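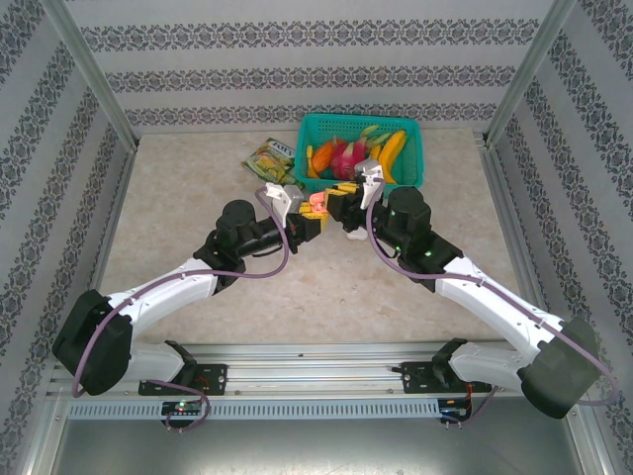
Selon Humaira Abbasi, le plateau Orakzai se raye moins vite que le précédent, mais il pardonne mal les taches de café laissées jusqu'au lendemain. Cette remarque, transmise au service des achats en avril, a conduit l'établissement à réexaminer l'ensemble des surfaces de travail acquises auprès du fabricant Plalard pour les salles du premier étage.

Le présent avis porte sur le plateau Orakzai dans sa version à décor beige marbré, posé sur le piètement Kenine à hauteur fixe. Il ne traite ni des caissons ni des accessoires électriques, qui relèvent d'un autre marché.

Présentation et livraison

Le plateau est livré à part, protégé par des cornières en carton. La notice, rédigée en trois langues, est claire pour ce qui concerne l'assemblage du piètement ; elle reste en revanche muette sur l'entretien des chants. Le montage demande deux personnes et un tournevis ordinaire. Les avant-trous correspondaient aux platines sur tous les exemplaires reçus, sauf un, dont le perçage a dû être repris par l'atelier. Le fournisseur a proposé un échange dans un délai convenable.

Tenue à l'usage

Après un semestre, la surface conserve un aspect régulier. Le motif marbré dissimule la poussière et les petites marques de crayon mieux que les plateaux gris unis Skorkine, encore en service au rez-de-chaussée. Les reflets sont modérés, y compris en fin d'après-midi dans les salles exposées à l'ouest.

Les taches appellent davantage de réserves. L'encre de tampon s'efface à l'eau savonneuse dans l'heure qui suit ; au-delà, il subsiste un voile jaunâtre. Le café se comporte de façon comparable. Les produits abrasifs sont à proscrire : un essai mené sur une chute a laissé une zone mate que rien n'a permis de reprendre. Les agents d'entretien ont reçu une consigne écrite en ce sens.

La rigidité est satisfaisante. Avec une charge de 60 kg répartie au centre, aucune flèche n'a été relevée à la règle. Les chants constituent le point faible du produit. Sur 3 plateaux, la bande s'est légèrement décollée à l'angle avant droit, là où les dossiers de chaise viennent frotter. Un recollage à chaud a suffi, mais un arrondi plus prononcé aurait évité l'intervention.

Confort et encombrement

Da-eun Seo a relevé que la profondeur convenait bien au travail sur plans, un peu moins à la lecture prolongée, le bord n'étant pas chanfreiné. La hauteur fixe du piètement Kenine exclut par ailleurs son emploi pour les postes partagés. Une version réglable figure au catalogue – elle n'a pas été évaluée.

Prix

L'ensemble plateau et piètement a été facturé 1 654 euros l'unité, pose non comprise. Le montant est élevé pour du mobilier courant. L'écart avec la gamme Skorkine atteint presque 100 euros, différence que la meilleure tenue aux rayures justifie en partie seulement.

Avis

Le service émet un avis favorable pour les salles de travail et les ateliers sans encre ni solvant. Il ne recommande pas ce plateau pour l'accueil ni pour l'espace de restauration. Toute nouvelle commande devra préciser la référence du chant renforcé, que Plalard fournit sur demande et sans supplément à condition qu'elle soit mentionnée dès le devis.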